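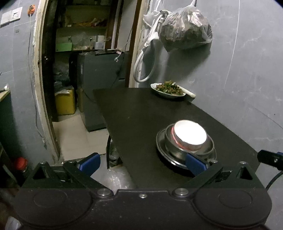

Clearing a long table after people have eaten at it

Most advice on clearing up starts at the sink. By the time you get to the sink the damage is done, because you've carried everything there in the wrong order and it is now a heap. The work happens at the table, and mostly at one end of it.

Ours is long, dark and pushed up against the wall, a choice we made for reasons of floor space and have been paying for ever since. A table against a wall has only one long side you can reach from. Whatever goes to the back stays at the back until somebody leans over something sticky to get it. If you have a table like this, some of what follows may save you a shirt.

Pick a dish end and a food end

Bowls that are finished with go to the near end, on the side closest to the kitchen. Food that is still food goes to the far end. The stretch in between gets left alone. It's tempting to fill it, in the way that any flat surface is tempting, but once there's a gap you can wipe it, and once you've wiped it you have somewhere to set things down when both hands are full and the phone rings.

My brother-in-law, Steinar Overgaard, puts his empty bowl exactly in the middle of whatever gap he finds. I have stopped raising it at dinner and started raising it here.

Stack by size, widest at the bottom

Yes, obviously. And yet look at any table after a party of eight and you'll find a mixing bowl sitting on a saucer. Use the widest, flattest thing you have as the base. A shallow metal dish with a rim is ideal, as it catches the drips from everything above it and you can carry the lot by the rim. A deep steel bowl goes in next, then the smaller bowls inside that.

Three layers is plenty. I've done five, and I've also bought replacement bowls.

If the top bowl leans, let it lean on the table but straighten it before you lift. A leaning bowl is fine until you turn the corner into the kitchen, at which point it remembers which way it was leaning. Put your thumb over its edge if you have a thumb to spare.

Scrape before you stack

Anything left in a bowl will be transferred, in full, to the outside of the bowl above it. Then you're washing both sides of everything. A rubber spatula takes two seconds a bowl. Scrape into the deepest one and empty it when you reach the kitchen.

Steel nested in steel can stick, especially if there was a bit of water in the lower one. Don't pry with a knife. Stand the lower bowl in warm water, put a few ice cubes in the upper one, and wait a couple of minutes. Then twist gently. It nearly always lets go, and if it doesn't you now own a heavier bowl.

The leftover plate

There is always one plate with a fair amount of food still on it, up in the far corner by the wall. On our table it tends to be something fried with a lot of green vegetables, since that's the dish everyone takes a polite spoonful of so as to leave enough for the others, who are doing the same. It's usually the best thing on the table.

Deal with this plate first, before the dirty bowls. Dirty bowls can sit. Cooked food shouldn't sit out longer than two hours, and the clock started when it came off the stove, so count the time you spent calling people to the table. Move it into something shallow with a lid. A deep tub full of warm food takes ages to cool in the middle, so spread it out, or split it between two tubs.

Oval plates don't fit in any refrigerator made by human hands. Don't try covering one with plastic wrap and balancing it on the eggs. Just move the food.

Stir-fried greens will weep overnight. Lay a folded paper towel in the tub on top of the food, close the lid, and throw the towel out next morning. When you reheat, use a hot dry pan and leave the lid off. The microwave does a fine job if you like your vegetables soft and your kitchen smelling of Tuesday.

Things that lie along the edge

Long, thin things migrate to the table edge and point outward, where a passing hip will find them. Spoons do it, chopsticks do it, and so does anything with a handle. Before you lift a single bowl, walk your hand along the edge and gather them all into a mug. The mug travels last.

Keep the mug out of the bowl stack. A fork in a stack will act as a lever.

Wiping a dark table

I was told that a nearly black table wouldn't show the dirt. It shows every grain of rice, every crumb of salt and a complete record of who had wet hands. What it doesn't show is grease, which you find with your sleeve.

– Dry first. Sweep crumbs into your palm or a dustpan with a dry cloth. If you start wet you make paste.
– Then a cloth wrung out in warm water with a drop of dish soap. One drop. Soap left behind is what makes those cloudy swirls.
– Then a second cloth with plain water.
– Then dry it with a towel, going along the length of the table in long strokes, so that any streaks at least agree with each other.

Look at it afterward from low down, with the light coming toward you. You'll spot the two places you missed. If you don't want to know, stay standing.

The strip along the wall

Where the table meets the wall there's a gap, and the gap eats. Peas, mostly, and once a bottle cap that I had accused a guest of taking. Pull the table out every couple of weeks and wipe both the edge and the wall behind it. Painted walls want a soft sponge and hardly any water. Go easy on the scrubbing or you'll polish a shiny patch at plate height, which looks worse than the splash did.

I've tried filling the gap with a strip of foam pipe insulation, slit and pushed on over the table edge. It works and it's ugly. A rolled dish towel does the same job and can be washed.

Water spots on steel

Steel bowls dried in the rack come out spotted if your water is hard. Wipe them while they're still warm from the rinse. For old spots, a splash of white vinegar on a cloth, then rinse and dry. Scouring powder will take the spots off along with the shine, and the shine doesn't grow back.

Let them dry fully before nesting them in the cupboard. See above about ice cubes.

How long all this takes

With one person who knows the order, 20 minutes. With one person and one helper who is being nice, 37. Give the helper the towel and a chair.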